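Equipment Planning Diary, Esbridge Hall
September, second entry

The morning was given to the budget lines that remain open before the request goes to the finance office. I arrived at 8:15 and worked through the papers with Yufang Song until shortly before noon. The purpose was to settle how many pairs of hand-held grippers the hall should own by the end of the year, and whether the purchase of a further arm should be kept in this request or held for the next.

The present position is as follows. The Trosto quotation for hand-held grippers covers 7 pairs, with chargers and spare jaws. Gilani has quoted for the same quantity at a lower unit price but with a longer delivery period and no spares. Ms. Song prepared a comparison on a single sheet. Once spare jaws are bought separately from Gilani, the two offers differ by less than the cost of freight. I have recorded my preference for Trosto, subject to written confirmation of the repair terms. Their representative gave these terms by telephone only, and I do not consider that sufficient.

The ceiling for the whole request is 4,000. The gripper line, with the adjustments agreed this morning, stands at 3,214. A further 300 has been set aside for table coverings, power leads and storage boxes. The balance is to be left unassigned. Florante Dalisay asked that it be marked for replacement batteries, and I have noted the request without acting on it. Batteries were charged to the running account last year and I see no reason to move them.

The arm has been taken out. It cannot be bought within this ceiling, and leasing it would commit the hall to payments in a year for which no allocation has been made. Catríona Dolan was in favor of retaining it as a separate item with a note of explanation. My experience of such notes is that they delay the items beside them. She accepted the decision and asked that her view be entered here, which I now do.

In the afternoon I went down to the floor to look at how the tables are being used, as the request must include a short statement on space. 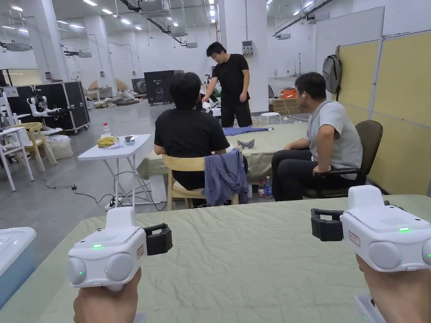
A pair of hand-held grippers over one of the cloth-covered tables, with the second table beyond.

Two points arose from the visit. The first concerns power. There are cables on the floor beneath and around the small folding table, and any increase in the number of stations will add to them. I have asked for a price on floor covers and will place it against the 300 if it can be met there. The second concerns storage. Equipment cases take up a good deal of room, and the supplier's packing list for the new grippers shows one case to each pair. Baiba Avotiņš is to measure the bay at the rear and report the usable length.

I also raised the question of labels. Every unit bought under this request should carry an asset number before it is issued. The last delivery was numbered after issue, and the register still contains two entries that cannot be matched to a serial number. Diarmuid Ní Bhriain will prepare the new sheet.

A letter from Grernirport was waiting on my return. They propose to share the cost of a service contract for both sites, divided according to the number of units held. The principle is acceptable. The draft, however, counts spare units as units held, and on that basis Esbridge would pay for equipment kept in a cupboard. I have replied asking for the clause to be amended and have sent a copy to Ms. Song.

Outstanding at close of day: repair terms from Trosto, in writing; price for floor covers; bay measurement; reply from Grernirport. The request form is complete except for the space statement and my signature. Left the building at 5:40.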